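Dikberg Presentation Boxes for Watches and Jewelry

3/17/25
By Mimoza Dimitriou, Stirau Product Information
Reading time: 3 minutes

The Dikberg series is a range of rigid presentation boxes supplied by Stirau to jewelers, watch retailers and auction houses. The boxes are made to hold finished pieces during sale, delivery and short-term storage. They are sold to the trade in cartons of 15 and may be ordered in mixed sizes at no additional charge.

Construction

Each box consists of a separate base and lid in rigid board 2 mm thick, wrapped in uncoated paper. Corners are stayed before wrapping and do not depend on the cover paper for strength. The lid lifts off completely. A shallow version with a hinged lid is available on request, although delivery times for that version are longer and the color range is limited to gray and navy.

The adhesive used in the base and lid is water based. Customers who intend to keep silver in the boxes for more than a few weeks are advised to order the tarnish-resistant liner, which is fitted at the factory and cannot be added later.

Sizes and Inserts

Three sizes are held in stock. The small size accepts rings, earrings and pendants. The medium size accepts a bracelet or a watch laid flat. The large size accepts a necklace, or a watch and necklace together, provided that the necklace is secured with the ribbon tabs supplied. Inserts are sold separately and include a ring slot, a watch pillow and a flat pad. Pillows made for the earlier Soylu series do not fit the medium Dikberg base.

Printing

Lids may be stamped with a name or mark in gold, silver or black foil. The minimum order for stamped lids is 100 boxes of one size. Artwork should be sent as a line drawing without shading. A printed proof is provided for approval, and production begins when the signed proof has been returned. Changes after that point are charged as a new order.

Care and Storage

Boxes should be stored flat, away from direct sunlight and damp. Pale interiors mark easily and should be cleaned with a dry, soft brush. Solvents and household sprays should not be used.

Ordering

Trade accounts are handled by Valentin Aebischer. Questions about inserts and liners should be addressed to Kevser Karabulut. Unstamped boxes may be returned in unopened cartons within 30 days of delivery.

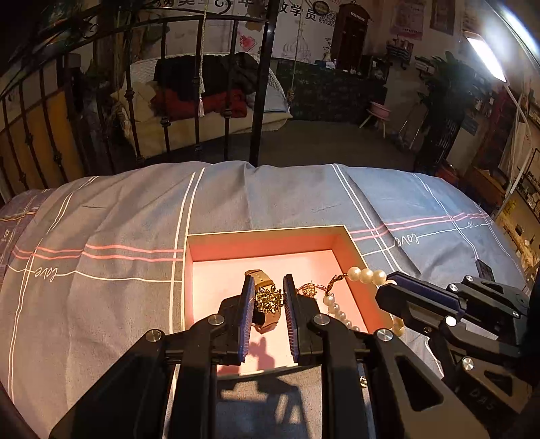

Watch with beige leather strap and pearl necklace in an open gift box.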